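Three weeks in the house at Barroso

Tuesday, October 15, 2019

I promised to write when the boxes were unpacked. They are not all unpacked, but I write anyway.

The house stands at the end of a short street in Barroso, between a garage and an old wall which belongs to the parish. The plot is only 7 metres wide. When we first saw it in June I thought it was too narrow to live in, and I said so to the architects from Deris. They did not argue. They put the stairs along the blind wall, left the middle of the ground floor open, and made one tall window to the garden. Now the light comes in from the back until late afternoon, and I have stopped thinking about the width.

The outside is covered with brick from Flosard, a grey one with a little green in it. We chose it from a sample as big as a hand, and on a whole wall it is darker than I expected. After rain I like it very much. On dry days I am still not sure.

Upstairs there are two bedrooms and a small landing where I put my desk. The ceiling there is low on one side, so I have hit my head more than once — my own fault, because I asked for the extra shelf.
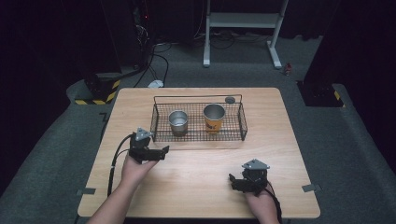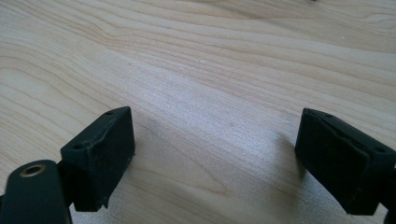

The pale wooden table, with the wire basket and cups in the first picture and the grain from nearer in the second.

Some readers asked about the costs. I will not give the full sum, but I can say that the window was the most expensive single thing, and that the roof cost less than the first offer. The one from the firm in Nudville was 990 per square metre of glass, and we paid 857 in the end, with another supplier and a longer wait.

What would I do differently? I would make the front door wider. It is good for people and bad for sofas, and ours had to go through the garden, over the parish wall. I would also ask earlier about sockets, as there is none on the landing and my lamp has a cable which runs down three steps.

The garden is still mud. The path will be laid when the builders come back for the gutter, and then I want to plant something that climbs on the garage side.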